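Clunby advertising thread
1 min read

1/ Clunby council votes in October on whether to drop payday loan and vaping ads from its 36 bus shelters.

2/ The shelters are run by Gillies, who hold the contract until the current term ends. Route 21 passes two schools and most of the complaints are from there.

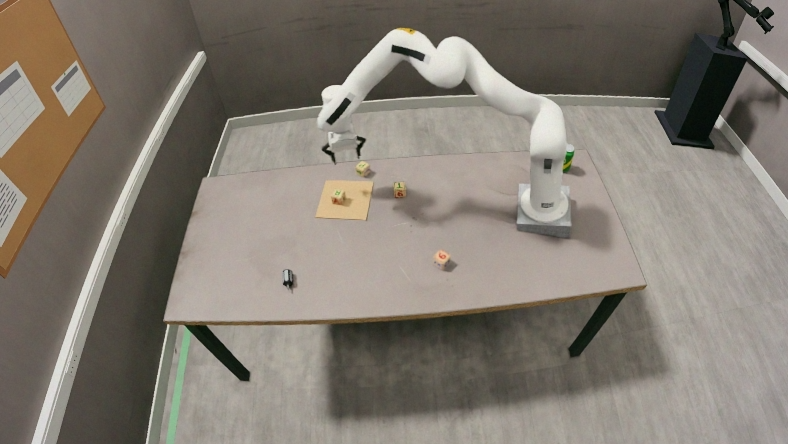 3/ What the draft says

Existing bookings would run out as normal. Nothing new in the banned groups after that. Takeaway food stays in for now – it was in the first version and came out.

4/ Gillies say they can fill the space. Welitz, who sell the panels, say they can't.

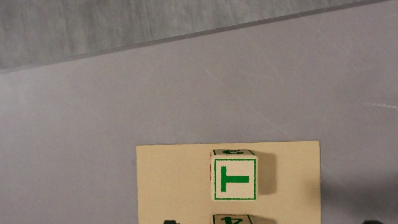
Tabletop, from overhead.

5/ The consultation had 88 replies. I'll post the link when the full report is up.

Comments

Does this cover the buses or only the shelters?

Only shelters as far as I can see.

The 21 is never on time anyway.

Contact | © Vultach | Back to top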